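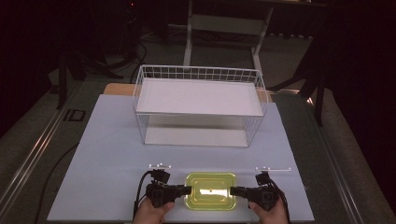 Issue 12, page 40

The Lid Problem

I moved to Bultance in November with two suitcases and a bag of plastic lids. The containers they belonged to had stayed behind, or gone to live with coworkers, which is where most containers end up.

Leftovers used to be simple. My grandmother put a plate over a bowl and dared anyone to touch it. Then, sometime before 2000, my family discovered matching sets, and dinner has ended with a search party ever since.

My own system is to own 2 sizes and refuse all gifts of soup. It works until somebody brings soup. 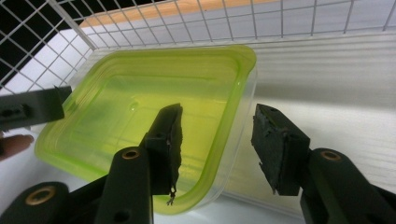 Green lid, clear sides: easy to spot, easier to lend.

The soup, I should add, was excellent. I still have the container. I'm told they'd like it back.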